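Teaching a Gripper to Fold, Part Two: What We Did With Our February

The plan for this half of the project was simple enough to fit on a sticky note. Collect 300 demonstrations of folding a piece of cloth, using a gripper held in the hand. Train a policy on them. Write it up. The sticky note is still on the monitor and has aged badly.

In part one we tried driving the arm by remote control, with a joystick on one side of the room and an operator slowly losing the will to live on the other. A single fold took so long that we started timing them against the kettle. The kettle won. Els Stevens, our supervisor, suggested we skip the arm altogether while recording and just carry the gripper around ourselves. The fingers stay the same, the view from the camera stays the same, and a human wrist is a lot cheaper than the one we had been fighting with.
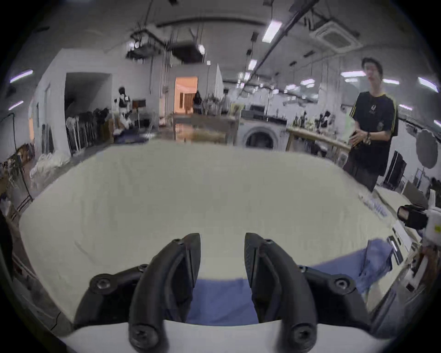 Text: Luuk Van Damme
Project supervisor: Els Stevens
Posted 09/02/2022

The setup is a big table under a white cloth, with a smaller piece of blue fabric on top. Blue on white was my one good idea of the month. Our first batch used a pale napkin, and when I played the recordings back I couldn't find the corners myself, so it seemed unfair to ask a network to.

The camera looks out past the two fingers with a very wide lens, so straight table edges come out bowed. It also takes in most of the room, down to the washing machine and the lights on the ceiling. That bothered me at first. Els pointed out that the tracking needs things to hold on to, and a plain white tablecloth gives it next to nothing. The clutter at the back was doing more work than I was.

A demonstration goes like this. Lay the cloth flat, start the recording, close the fingers on a corner, carry it across, let go, back off, stop. My early ones were terrible in a way I didn't notice until later. I would pinch, miss, mutter, pinch again and carry on, and all of that went into the data. The first policy we trained learned the miss very faithfully. It did not mutter, but I felt it wanted to.

So we made rules. One pinch per corner. No hovering while you think. Keep the speed even, and don't flick the wrist at the end, however good it looks. We threw out everything recorded before the rules and began again - a decision I supported in the meeting and regretted on the way home.

We ended up with 280 usable demonstrations against the 300 on the sticky note. The missing ones mostly died of lost tracking, usually when I brought the fingers down so close to the table that the camera saw little but white.

Two things are still open. The policy is decent when the cloth starts out flat and hopeless when a corner is crumpled, and I suspect I flattened the cloth too politely before each take. The next batch will start messy. We also want to try a thicker fabric, as soon as we agree on who is going to fold it.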